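Still not sold on the arm
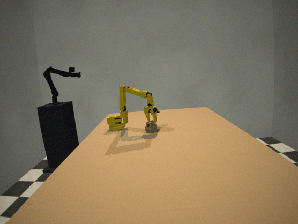
Yellow arm at the block, in the simulator.

Tsehay Kassa swears we should get everything working in simulation before we cut any metal for the garage build. Fine. I've spent 15 evenings on it and I still don't trust it. A simulated block never has sawdust on it. My real bench wobbles, and the motors I bought from Tramura run warm after eight minutes. Kiều Văn wants to order the gripper parts in April. I'm holding on to my $200 until I see three clean picks on the bench.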